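The arm that wouldn't let go: a morning with the Hoxha tidying team
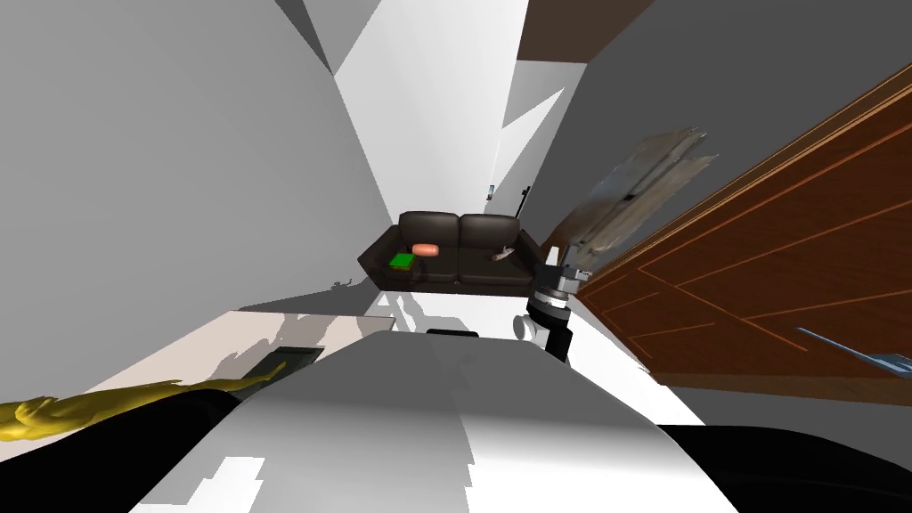
Put the brake on the software side and you've got no brake at all, a commenter on the Tonum forum wrote when the fault report went up in July, and the engineer I've come to see agrees with most of it. She read it out to the team. Twice.

Quick call, she's between test runs. Hoxha trains its household robot in simulation first, sofas, clutter, a cabinet or two, then moves the same code to the real machine. The simulated runs were fine. 330 of them, all clean. The trouble came on the hardware.

"It picked a cushion up, went to put it down and the gripper stayed shut," she says. "Then the base drove off. Arm still out, still holding on. It took a floor lamp with it."

Anyone hurt? No. One colleague was standing near the door and stepped back. "He had the stop button in his hand. He pressed it. It took 4 seconds to do anything, and four seconds is a very long time when that thing is coming at you."

So, two faults. The gripper one was dull, a worn cable at the wrist dropping the open signal. They'd bought the wrist unit from Wulier and had been told to check that cable every 20 hours. It had done 59. "That's on us. There was a sheet on the wall. The sheet was blank."

The stop button is the one that bothers her. It was sending its message through the same queue as everything else, behind the arm commands and the map updates, so it waited its turn. In simulation the queue is never busy. "You press stop, it stops, lovely. We never asked what happened if the queue was full."

Now the button cuts the motor power directly, on its own wire. The base also refuses to move if the gripper hasn't confirmed it's open or properly closed on somthing. That second change broke the tidying routine for a week and there was some grumbling.

Had they thought of pulling out of the Dutulus trial? Long pause. "Yes. We told them everything the same afternoon, and they asked us to wait." They are still waiting. No start date yet.

And the simulator? She's adding delays to it, dropped signals, a gripper that lies. The robot fails a lot more in there now. "Good. I'd rather it went wrong on a sofa that dosn't exist."

Somebody calls her from the next room, the run is ready. She has to go.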